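Bodmont block association, minutes for August 3, 2024, as typed up by me on my lap while everybody talked over everybody (sorry in advance for the spelling!)

**Alley lights.** Two are still out behind the Michailidis bakery. I called the city again and got a ticket number, 2462, and a very nice recording. Panagiotis Tsakiris offered to walk over to the office and ask in person – we all clapped.

**Street party.** Long one. We like the Stoltorport end of the street better for tables, but the permit form wants a map and mine looks like a spider. Panagiotis will redraw it. Music ends at 7, and yes, that was a vote, and yes, it was close. I still think 8 would've been fine.

**Leaf bags.** We have nearly four boxes left from last year, so no buying any until December at least. They're in my garage if you want some (please text first, the dog goes nuts).

**Newsletter.** Istum Printing put their price up again. We talked about going to one sheet, folded, and I said I'd try a layout and see if the recipes still fit. Agreed to look at it next time.

**Other stuff.** Potluck sign-up is on the clipboard. We have way too many desserts already, so somebody please bring a salad!
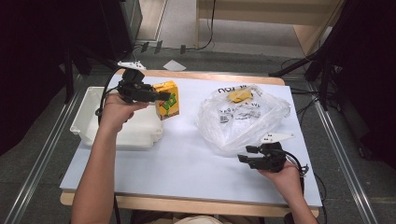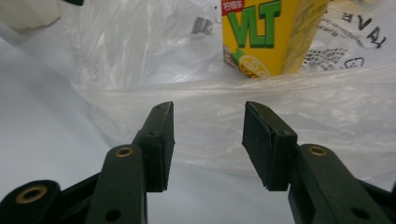
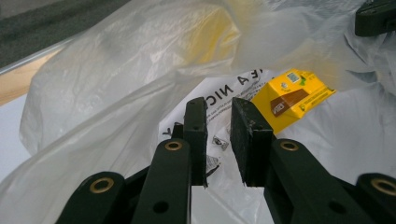
*Black gripper fingers by a small yellow juice box (first picture), and dark green ones up close (second and third).*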